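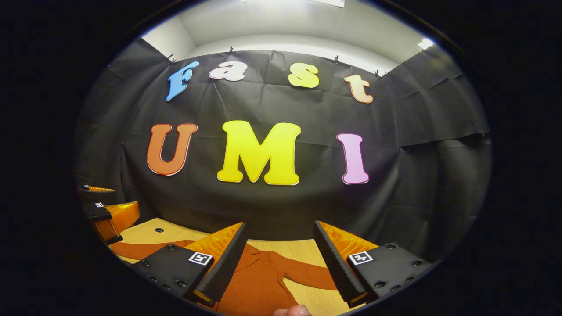

Tahsin Paul folds a shirt faster than I can find the sleeves on mine, and he's been doing it for 20 years, so I figured he'd have opinions about machines that want to do it too. He does! We talked in the break room at Ostmont, the laundry and garment finishing shop where he runs the folding floor, over coffee that he apologized for twice.

First thing I wanted to know was whether people were scared when the folding line arrived last July. He made a face.

"Scared is a big word. Grumpy, maybe. We had a new machine and no place to put the coat rack."

The machine is a Varela, two arms over a table, and it does plain things: towels, pillowcases, T-shirts if they come out of the dryer in a decent mood. Tahsin's crew of 24 is still a crew of 24, though the jobs have moved around. Four of them used to stand at the towel station all day, and now two do, swapping every couple of hours. The other two went over to repairs and inspection.

"My shoulders noticed before my head did," he said. "Towels are heavy when you do them all day. I don't miss towels."

What does he miss? He had to think about that one. The talking, he said. The old station was a long table with people on both sides, and you heard everything - whose kid was sick, who was selling a car. Now the person minding the Varela stands alone with a screen.

I asked about collars, because I'd heard collars were the sore spot. He laughed pretty hard.

"Collars, yes. Anything with a collar and long sleeves. You lay it flat, you find the collar, you bring the sleeve in. My hands know when the cloth is pulling wrong. How do I explain that to somebody who wants it in steps?"

He's been asked to, as it happens. Ostmont wants shirts on the line next, and Tahsin sits in on the planning calls, which he enjoys more than he expected. He got them to lower the table by 2 inches. He also got a promise in writing that nobody's hourly rate gets tied to the machine's speed, and he's prouder of that than of the table.

The pay question is still a bit touchy. Repairs pays more, but you have to pass a sewing test, and not everyone wants to learn a new trade at 50. Tahsin would like the training to happen on paid time. The managers have said yes to half of it so far, and he's going back in to ask for the rest.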